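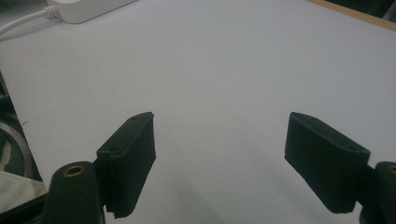
Maihi Household Spelling List

README, last edited 27/09/2022

Maihi is a plain word list of Australian household and kitchen vocabulary, kept for people who run spellcheckers, recipe indexes and shopping list software. It was started by Kha Diệp after a recipe index called Gosten kept correcting "capsicum" to something else. Ashton McKinnon looks after the regional notes.

What the list covers

Words for food, crockery, linen, cleaning gear, small repairs and the backyard. Brand names are left out unless the word has gone generic in everyday speech. Medical and building trade terms are out of scope. Illix already has a building list and we don't want to duplicate it.

Files

words.txt — one entry per line, lower case, sorted
regions.tsv — the entry, a tab, then the state codes where it is used
variants.tsv — accepted second spellings
retired.txt — entries we removed, with the version they left in

All files are UTF-8 with Unix line endings. If you open the TSV files in a spreadsheet, import them as text. Some programs turn "2 fruits" into a number and a unit.

Spelling rules

We use -our, -re and -ise endings: colour, litre, sterilise. "Doona" is preferred and "quilt" is kept as a separate entry. "Yoghurt" is the main spelling and "yogurt" is a variant. Hyphens are kept only where most of our sources keep them, so "tea towel" has none.

Regional notes

State codes record where a word was reported, which is a different thing from where it is understood. "Potato cake", "potato scallop" and "potato fritter" are all listed, each with its own codes. Please don't open an issue asking us to choose one. Tasmania is thin and the Northern Territory is thinner.

Known problems

Version 2 dropped 22 entries beginning with "s" through a sorting fault — they are back in 2.1. Plurals are patchy. "Esky" is still under discussion and sits in variants.tsv for now.

Contributing

Send one entry per request, with the state you heard it in and a sentence showing how it is used. A new entry needs 5 independent reports before it goes into words.txt. Requests are read in batches, and the next batch is in March.

Use in other projects

Parodard ships a compiled copy of the list. It lags behind this one by a version, so report errors here and the fix will be picked up in their next build.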